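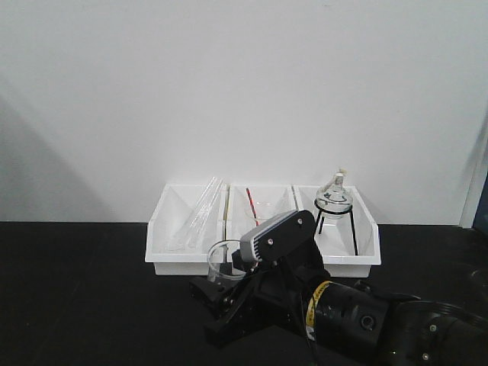 The Idton League wants us to believe it is getting serious about doping. From January, it says, players in all 24 clubs can be tested after any match, with samples handled by Skullar, a firm few of us had heard of before this month. Clear glass test tubes in a white plastic tray look the part, I'll grant you. I'd sooner see a list of banned substances, and the league hasn't published one.

The announcement runs to 42 pages. The bit on how players get picked for testing takes up half of one, and it says the choice will be "fair". Last season there were three tests, all after the Gowda Cup final, and we never heard the results. 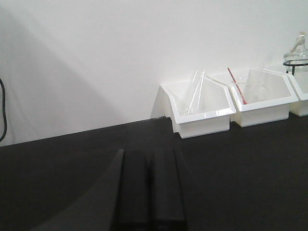 Who pays?

Broketti, mostly. The shirt sponsor is putting up the money for the first year and has asked for its name on the scheme. What happens in year two is anyone's guess. Clubs have been told to expect a bill of "a modest size", and those of us who remember the floodlight levy will want that in pounds.

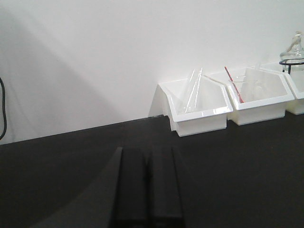 White wall, black tabletop and a short length of black cable.

There is also the matter of appeals. A player who fails a test gets eight days to reply, in writing, to the same league office that ordered it. I can't see a part-time full-back finding a solicitor in that time. 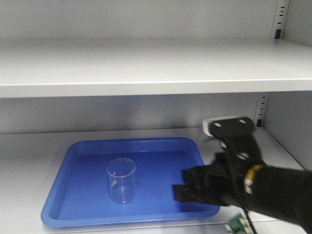 Supporters' groups have until the end of the month to send in comments, and ours will. We asked last year to see the reports from the old scheme and got no answer. An empty upper shelf on a grey metal unit is about what I expect to find if the records are ever opened. Send us your views by email and we'll put them in with ours.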